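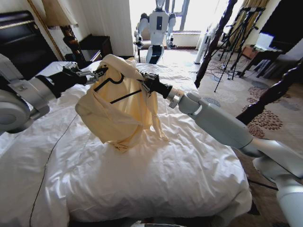

Search this site
Enter keywords

Unit 3: Reading Weather Alerts and Public Forecasts

Purpose of this unit

This handout accompanies the third unit of the introductory course in applied meteorology. Students are expected to read it before the lecture and to bring it to the practical session. The unit covers the wording of public alerts, the way a forecast expresses uncertainty, and the steps by which a forecast office decides to issue, extend or cancel a message. The physics of storm formation was treated in Unit 2 and is not repeated.

3.1 Levels of alert

National weather services differ in the names they use, and students should always consult the definitions published by the service whose messages they are reading. For the exercises in this course, a simplified scheme is used.

Outlook. A general notice that conditions may become unfavorable over the coming days. Location and timing are still uncertain.

Watch. Conditions are favorable for a hazardous event within a stated area. Residents should review their plans and check for updates.

Warning. A hazardous event is occurring or is expected shortly. Residents should act on the instructions in the message.

The levels do not always appear in sequence. A fast-developing thunderstorm may lead directly to a warning, while a large winter system may remain at the outlook or watch level for several days and then weaken. A student who reports that a watch "failed" when no storm arrived has misread the product. A watch states that the ingredients are present.

3.2 Probability of precipitation

The percentage given in a daily forecast is often misunderstood. In this course it is defined as the chance that a measurable amount of precipitation will fall at any given point in the forecast area during the forecast period. A value of 30 percent therefore means that, over a long series of forecasts of this kind, a given point should receive measurable precipitation on 30 percent of the occasions. The number says nothing about how heavy the rain will be or how long it will last.

Two common errors should be avoided in written work. The first is to read the percentage as the share of the day during which rain will fall. The second is to treat a low value as a promise of dry weather. A forecaster who gives 20 percent on many occasions, and who is well calibrated, will see rain on one occasion in five.

Calibration is tested by grouping past forecasts according to the value issued and comparing each group with what was observed. The method is set out in the verification worksheet. Students should note that a forecaster can be well calibrated and still be of little use, for instance by issuing the long-term average every day. Verification must also consider how well the forecasts separate wet days from dry ones.

3.3 Case study: the Tilumcombe valley

The case used in this unit is a November rain event in the Tilumcombe valley. The valley is narrow, opens to the southwest, and is drained by the Shehu, a short river with steep upper tributaries. The ground was already saturated by an earlier system when the second system approached.

The morning forecast called for steady rain beginning in the afternoon, with a lull overnight. An outlook was in effect. By midday the approaching front had slowed, and the forecast office extended the expected period of rain. A watch for the lower valley was issued at 2 p.m. The gauge at Vonetti Bridge began to rise before dark, and the watch was raised to a warning in the evening.

Points for study:

The rainfall rate was moderate throughout. The hazard arose from duration and from the condition of the soil.

The upper valley gauge responded well ahead of the lower one. The interval between the two is the time available for action downstream.

The wording of the evening warning named the river but did not name the roads likely to be affected. Several residents later stated that they had not understood the message to apply to them.

The gauge readings are available to enrolled students through the Deveo data portal. Readings are given in local time. Gaps in the record are marked with a dash and should not be filled in by estimate.

3.4 Writing a clear message

An alert should state the hazard, the area, the period, and the action required, in that order. Place names should be those in ordinary local use. Technical terms may be included in the forecast discussion but should be kept out of the opening lines of a public message. "Water may cover low sections of the valley road after 8 p.m." is preferred to "Elevated flows are anticipated in low-lying portions of the catchment."

Statements of confidence belong in the message where they affect a decision. If the timing is uncertain but the event itself is likely, the message should say so in plain terms.

3.5 Assignment

Using the case study data, draft the watch and the warning as you would have issued them. Each message may run up to 20 lines. Attach a short note identifying the readings on which each decision was based and the time at which each reading became available. Information that arrived after the time of issue must not be used in the draft.

Work is to be submitted through the course page before the practical session. Late submissions are governed by the department's general rules on coursework.

Reading for Unit 4: course reader, chapter on snowfall measurement, together with the notes on wind exposure at gauge sites.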